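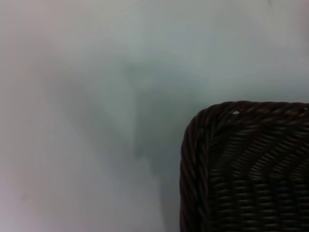 A shadow on a pale surface, close up

The Ferry Clerk, by Babatunde Ekpo
Adebisi Press, paperback
Reviewed March 21, 2024

I bought this one for the first sentence, which I read standing up in a shop: "My uncle kept the tickets in a biscuit tin and the money in his shoe." The rest of the novel is slower than that, and for long stretches it is hardly a story at all, but I finished it and then went back and read the middle again.

The narrator, who is never named, is sent as a teenager to the river port of Premelar to help his uncle sell ferry tickets. He is supposed to stay for one dry season. He stays for 30 years. By the time he writes any of it down the ferries have stopped running, the company that owned them, Skunex, has been sold and renamed, and he is living in a rented room up the hill with the old ledgers stacked against the wall. The book is presented as his attempt to go through those ledgers in order and put down what he remembers of each one.

Ekpo takes that setup seriously. There are six parts, each with a ledger number for a title, and they are very uneven in length because the narrator remembers some years well and others barely. The second part is the longest by far. The fourth is short enough to read over a cup of coffee, and it covers the period when he was married. I had to go back to be sure I hadn't skipped a chapter. His wife gets less space than the repainting of the ticket office, and I think we are meant to be bothered by that. He mentions late in the book that she has read the manuscript up to that point, and he doesn't say what she thought of it.

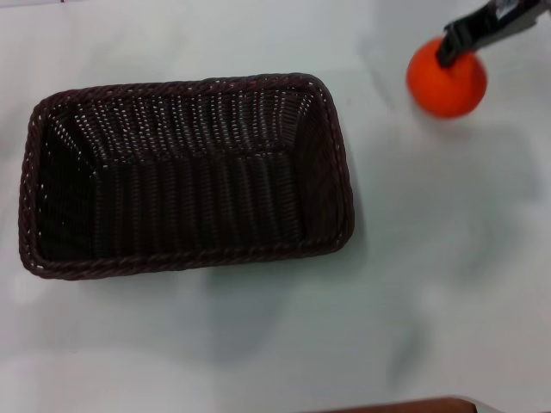 The descriptive writing is where Ekpo is strongest. He is good on weather and very good on waiting. There is a passage early on about the fog that sits on the river in the mornings, and how passengers would buy tickets for a boat they could hear but couldn't see. He stays with it for several pages. The uncle argues with a schoolteacher over the price of a goat's passage, somebody's child falls asleep on a sack of onions, the engine noise comes and goes, and the boat still hasn't arrived when the chapter ends. Some readers will want to throw the book across the room at that point. I liked it more than anything else in the novel.

He also writes well about work, which is rarer than it should be in fiction. You learn how the tickets were torn, why the stubs were a different color in the rainy months, and how a clerk could cheat the company without the totals looking wrong. The narrator does cheat, in a small way, and the section where he is nearly caught is the closest the book gets to suspense. The inspector from Skunex arrives in September with a briefcase and a bad cold. He spends three days in the office going through the stubs and hardly speaks. Ekpo lets us sit in the room with him the whole time, and the scene where the two men share a lunch of fried fish while the ledger lies open between them is excellent.

My complaints are mostly about the last third. When the bridge at Hukon opens upriver, the ferry trade dies quickly, and the novel seems to lose its footing along with it. Characters we have known for a couple hundred pages leave town in a paragraph. A journalist turns up who is interested in the old port, and she asks the narrator questions that sound a lot like the questions a reading group would ask. He gives her long answers. I would have cut most of this. By then we already understand what the ferry meant to him, and hearing him explain it to a stranger with a tape recorder makes it smaller.
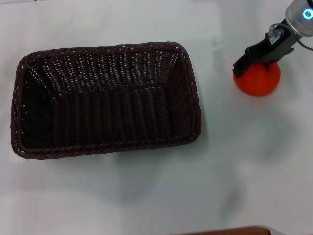
The prose gets thicker in those chapters too. Ekpo likes a long sentence with a lot of commas, and when he is looking at something solid – a rope, a queue, a plate of food – the commas carry you along. When he turns to time and memory the same sentences start to drag. I marked one that runs most of a page and has the word "vanished" in it three times. It may be deliberate. I still had to read it aloud to find the verb.

The dialogue is another mixed case. The uncle is a joy whenever he opens his mouth. He is vain, stingy and generous by turns, and he has a way of ending every argument by announcing that he is late for something. The younger characters all talk alike, and in the marriage chapters I lost track of who was speaking more than once, partly because Ekpo doesn't use quotation marks. I got used to that after the first part, though I never came to see what it added.

A few words on the book itself. The Adebisi paperback is nicely made, with decent paper and a spine that held up to being carried in a coat pocket for weeks. The type is on the small side. There is a hand-drawn map of the river at the front, which I used a lot, but Hukon is printed so close to the fold that I needed to flatten the book to find it. I could also have used a short glossary for the boat terms. Most can be guessed from the sentence they are in, but I never did work out what a "drop stage" was, and it matters to the accident in part five.

If you need a plot to pull you through, borrow it from the library first and try the fog chapter. Anyone who likes novels about offices, rivers or difficult uncles should be fine. I would also suggest reading it in long sittings if you can. I started it ten minutes at a time before bed and got nowhere, and then read all of part two on a train and didn't notice my stop coming up.

Ekpo has an earlier collection of stories that I haven't read, and the note at the back says one of them is told from the inspector's side. I have ordered it.

Rating: 4 out of 5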